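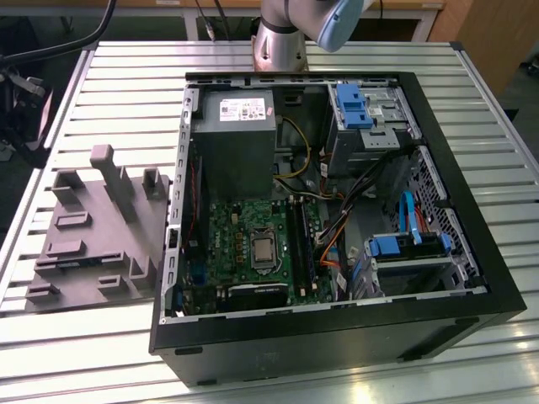
By Pao-chu Liu

Stider wants to be the only place you get your celebrity news. It says so on the sign-up page, in large letters, right before asking for your card number. I paid for it anyway and have been using it since January, mostly on the couch with the TV on, and I'm still waiting to learn something I didn't already know from my cousin.

The idea is simple enough. You pick the actors, singers and reality show people you care about, and the app sends you what they're up to: new roles, tour dates, weddings, who left whose birthday party early. It costs $4 a month, or $52 if you pay for the year up front. Do the math on that. The yearly plan costs more than paying month by month, and when I wrote to ask why, I got a reply thanking me for my interest in the yearly plan.

Setup took longer than I wanted. You have to follow at least 12 stars before it will show you a single story. I have maybe six I care about, so I filled the rest with names I half knew, and now I get alerts about a man who hosts a cooking contest in a country I have never visited. You can unfollow him, but only if you put somebody else in his place.

The stories themselves are short. Most are three or four sentences long, and one of those sentences is usually "fans are going wild." Which fans? A lot of items rest on "a source close to the couple," and I kept wondering how close. Over one long weekend the app told me a certain pair of soap actors had split up, were stronger than ever, and had adopted a dog. Only the dog had a photo with it. No correction ever went up on the breakup story. It was still in my feed last time I looked, two spots under the dog.

The company makes a big deal of its "Truth Meter," a little dial next to each headline that goes from gray to green. I'd like this if I knew what moved the needle. The help page says it uses "many signals." I saw a green dial on a casting rumor that the actor denied the same afternoon, and a gray one on a funeral notice put out by the family.

Some of it does work. Tour dates come through fast, and I got decent seats for a show at the Stusidville arena thanks to an alert that beat the venue's own email. The calendar of film openings is clean and easy to read. The sound on the red carpet clips is fine, and you can turn off autoplay, though the switch is buried under "Account" for some reason.

Compared with Drurico, the free one, it has fewer ads and better spelling. Drurico also has a comment section, and I'm counting its absence here as a plus. But nearly everything I read on Stider I could find over there an hour later with a pop-up or two in the way. I'm not sure an hour is worth four dollars when the subject is somebody's haircut.

The 200 "insider" badges you can collect by reading every day do nothing at all that I could find. I have nine.

Two stars out of five. I've canceled, and the app says I can keep reading until the end of the month.

Posted September 2025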